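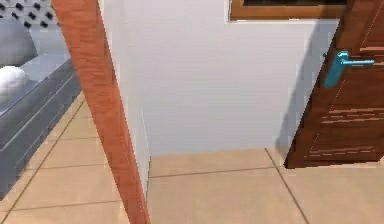
The Ilon test house: sofa side, window wall, door with the teal handle.

Ilon navigation fault: your questions

I run the simulated house runs for the Ilon project at Drordale, and since the fault note went out on 16th January I've been getting the same handful of questions over and over. So I've put my answers in one place!

What went wrong?

The simulated robot was told to cross the living area and stop at the little corner table. In 45 of 100 runs it stopped short, decided it had arrived, and reported success (very cheerfully, too). The log said "goal reached" every time, and that's what worried me more than the stopping.

Was it the windows?

Partly, yes. Our depth model was treating tinted glass as open space. 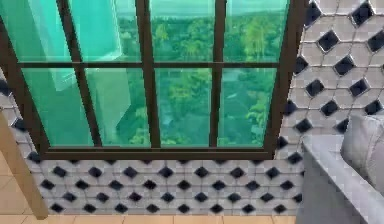

Once the planner thinks it can drive out into the trees, it draws a route through the wall, hits the collision limit, and gives up. The give-up code and the success code were sharing a number. That one was my mistake, left over from a cleanup I did in July.

Did the tiles have anything to do with it?

I think so, but I can't prove it yet. The position tracker likes unique landmarks, and a repeating pattern of dark diamonds gives it the same landmark again and again. In the worst run it thought it was 2 meters from where it really was. 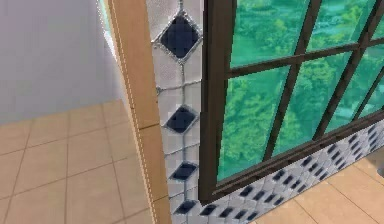 Diamond tiles and window grid, next to the door frame.

Could this happen on a real robot?

The shared code number could, so the Ukov hardware build is on hold until it's patched. Please don't load the old build "just to check something," even with the wheels off the ground.

Do I have to redo my old runs?

Only if they used the Grīnberga map. I'm rechecking all 4,000 of those myself, so send me your run folder and leave the success column alone.
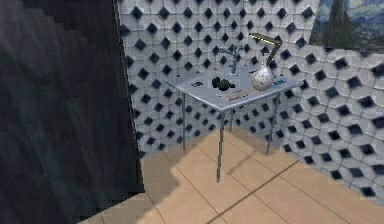 How do I tell a false success from a real one?

Open the last view before the stop and compare it with the goal position. If the corner table was the goal and you're looking at a window, mark the run as failed and add the tag "glass" so I can find it.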